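Print this page | E-mail to a friend

One bin, one table, no excuses

Every household has a flat surface that collects things. Ours is the table by the back door, which at one time or another has held the mail, a bicycle pump, half a bag of potting mix and a colander in need of a new handle. I have tried labels. I have tried trays. What works is a plain plastic bin, and a certain hardness of heart.

Start with the bin empty. I mean properly empty, tipped out and wiped, with no batteries of unknown vintage rolling about in the corners. Put it to the left if you're right-handed, to the right if you aren't, and leave the rest of the table clear for whatever you're sorting. 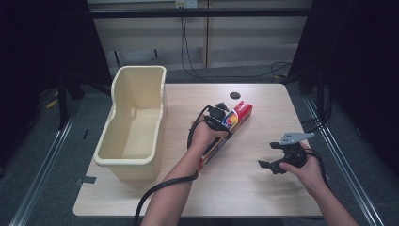

Photo: Harkus / Vellcombe Home Pages

Long cardboard boxes are the worst offenders. They won't lie flat in a short bin, so they get propped on the diagonal, and then everything else slides underneath and is lost until Christmas. Measure the box against the bin before you commit. If it's too long, stand it on end at the back, where a higher wall will hold it up. If it still topples, it belongs on a shelf and you may stop arguing with it.

Choose a bin with a rolled rim. The sharp-edged sort are a dollar or two cheaper and will take the skin off your knuckles by January. A dip in the front is handy too, as you can reach in without lifting the thing down.

If your table has a cable hole, keep the bin off it. Ours sat over the hole for a whole winter while I accused everybody in the house of stealing the lamp cord.

Two bins are permitted. A third is furniture.

Filed under: Around the House > Sorting & Storage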